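September 29, 2024
Textile bench, Lorlow samples, wash shrinkage

Finished the third wash on the Lorlow cottons. Marks were sewn on at 812 mm before the first wash, warp direction, same thread as last time. Two pieces had lost a mark, so I left them out of the averages and put them back in the bag with a note. Apinya Nuchit wants the weft figures separately and I will do those tomorrow.

Dry weight of the full set was 1434 g going in. I did not reweigh after the second wash. Should have.

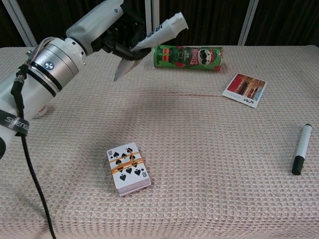
White tube, pale waffle cloth underneath.

Montoya twill: still waiting on the second roll. The first one, lot 683, curls at the selvage when it is line dried and lies flat when it is dried on the rack. Tried it twice with the same result. Ludivine Besnard thinks the tension was set too high at the mill and has written to Brenora to ask. Until they answer, rack only for this lot, and write the drying method on the tag.

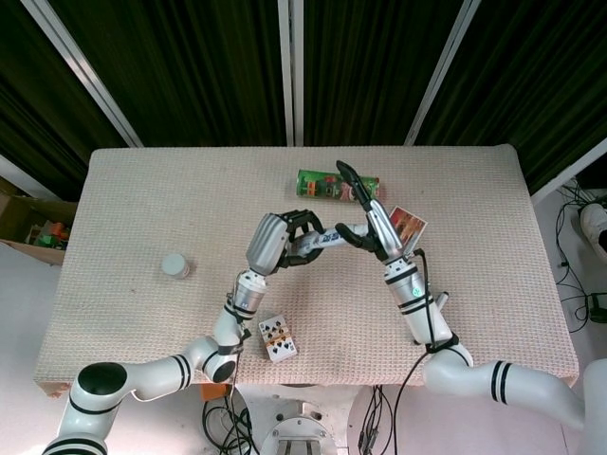 Waffle weaves are next, and I don't trust our usual way of measuring them. The cells pull in when washed and a ruler pressed on top flattens them out again, so two people get two lengths from one piece. A fine beige waffle like the one covering the table there would be a fair place to start, as the texture is small and a mark should stay readable. Plan is to lay each piece under the glass plate, wait a minute, then read through the glass. Same plate every time.

Fisteck detergent is down to the last box. Cup 88 has a crack in the rim, use the other one.

To do: weft figures, reweigh, new tags.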